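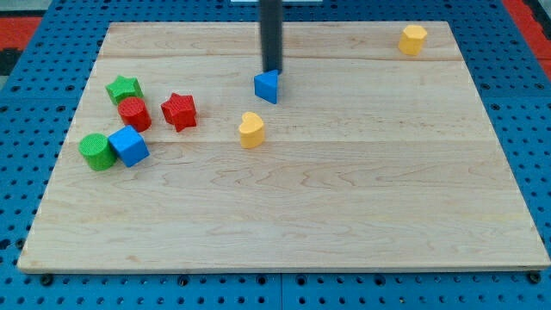 Guides > Workshop > Finishing > Oiling a glued-up board

Oil finishes fail most often at the preparation stage, and most preparation faults show up along the glue lines. A board made from several long planks has grain that changes direction at every seam, so a pass that cuts cleanly on one plank can lift fibres on the next. The pale board at the head of this page has faint seams and wavy grain with darker streaks, and wavy grain of that sort needs light, even sanding. Work along the length of the planks throughout. Scratches made across the grain are hard to see on bare wood and very plain once oil is on.

Before sanding

Scrape off any dried glue with a sharp cabinet scraper held nearly upright. Glue left in the surface blocks the oil and leaves a light patch. Check both faces under a low lamp placed to one side - overhead light hides ridges. Mark faults in soft pencil.

Raising the grain

Sand to 180 grit, vacuum the board, then wipe both faces with a damp cloth. Leave it standing on edge until fully dry. The surface will feel rough. Sand again with 240 grit, using light pressure, and stop as soon as the roughness has gone. Going much finer slows the take-up of oil and gains very little on a board that will be washed.

Applying the oil

Use an oil sold as safe for food contact and read the tin for its drying time. Pour a small pool in the middle and spread it with a lint-free cloth. Treat end grain first, as it drinks the most, and go back to it until it stops turning dull. Leave for 19 minutes, then wipe off everything that has not soaked in. Oil left on the surface dries sticky and has to be scraped back.

Give the board 2 coats, a day apart, and coat both faces each time. A board oiled on one face only may cup. Stand it on edge between coats with air on all sides.

Curing

Allow 7 days before first use, longer in a cold workshop. Washing up by hand in warm water is fine after that. Do not soak the board.

Oily cloths can catch fire on their own. Lay them flat outdoors to dry, or put them in a lidded metal tin filled with water. Do not leave them screwed up in a bin - not even overnight.

Text by Naheed Zaidi. Corrections to the grit sizes by Crescencio Ledesma.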